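Simple interrupted on tissue pads: spacing, tails, and when to tie
Suture Practice board, page 1 of 2

ShiuliA
Posted 11/8/25
I've been closing straight incisions on tissue with simple interrupted stitches and I'd like opinions on spacing. I start at one end and work across, tying each stitch before I place the next. Photo partway along, two tied and the right half still open.
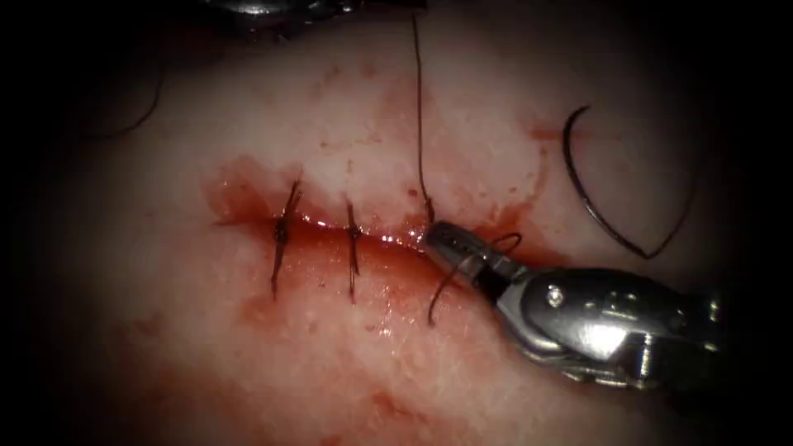

How far apart should interrupted stitches be on a straight cut?
Match the gap to the bite. If you go in 5 mm from the edge, leave 5 mm or a little more before the next one, and adjust if the edges gap between knots.

bistham_29
I'd start in the middle. Put one at the center, then halve each side. Working from one end you can finish with a pucker of extra tissue at the other.

ShiuliA
On a long or curved cut, sure. These are short and straight and I haven't had a pucker yet. Keeping the edges lined up as I go has been enough.

T_Debnath
I agree with Shiuli on short ones. What I'd look at is thread handling. Most of my bad knots came from letting the long end wander while I was making the loop.
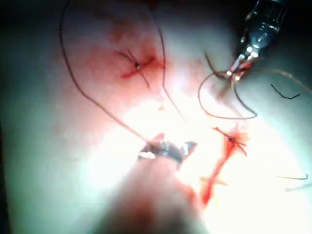 Keep the short end short, too. If you leave a lot of it you have to drag it all through the loop, and the knot tends to set off to one side. Lay each throw flat, reverse direction on the next, and stop pulling once the edges touch.

usmani329
Tails are my complaint. People on here leave them too long and they end up lying across the next bite.

T_Debnath
Too short is worse. A knot with no tail can slip, and then you're redoing it. I'd leave long and trim at the end.

usmani329
I trim every one before moving on. We won't agree on this.

ShiuliA
Mine vary, I'll admit that. This is one with four in. The top one has the widest tails.

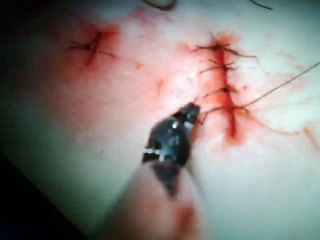 Re: Knots on the wound line or to the side?

brurent
Side, always. Pull the knot over to one edge after the first throws and keep them all on the same side. It's easier to get scissors under them later.

ShiuliA
Some of mine are on the line. I'll try pulling them over on the next pad.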